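Home | Tickets | Knowledge Base | Forum | My Account

Ticket 2196: Grays printing green on the Istus, plain paper only

Posted by Dalibor Danko, December

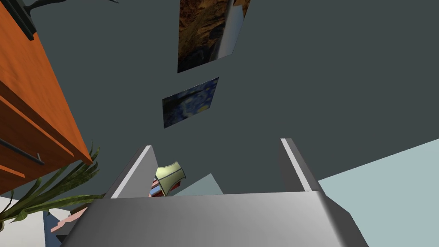

Light gray, mid gray, and a dark slate wall at the back.

Hi all, me again (the guy with the paper jam in the spring, which is fine now, thank you!). I run the little print counter at Clarcombe and I've been fighting our Istus all week. Anything neutral gray comes out with a green tint, like weak pea soup. Reds and blues look great. Black text is crisp. Only the grays, and it gets worse the darker they go, right up until they turn into proper black.

What I've tried so far:

Nozzle check: clean, no gaps. Ran it again after lunch and still clean.

Head alignment: took forever, changed nothing.

Swapped the magenta cartridge, my first guess, but the old one had plenty left in it. Same green. So now I have an open magenta sitting in a sandwich bag, great.

Printed from the other computer, the one with the Sosa driver still on it. Green there too, maybe a hair less. I wouldn't swear to it.

Glossy paper from the back tray: perfect grays! This is where I started getting suspicious of the plain stuff. We got a carton of Prosstead in, 500 sheets to a pack, and I'm pretty sure the trouble started when I opened the first one.

Update, 2 p.m.

Found half a pack of our old paper behind the laminator and ran the same page on it. Better, but still not right. So the paper is part of it and I'm chasing 2 things at once, hooray.

Update, later

OK, the driver. Under Color there's a box for "Use composite gray," and it was ticked. I don't remember ticking it, but I did reinstall everything after the last update, so who knows. Unticked it and the old paper prints a nice flat gray. The Prosstead is still a touch green in the dark patches, and with the magenta slider up 7 it matches close enough that my customers won't care.

Two questions before you close this. Is there a way to save that slider setting for one tray only? Right now it applies to everything and my glossies are going pink. And does the setting survive a driver update, or do I need to write it on a sticky note?

Leaving the ticket open till I hear back. I'm at the counter until 7 if anyone wants to call.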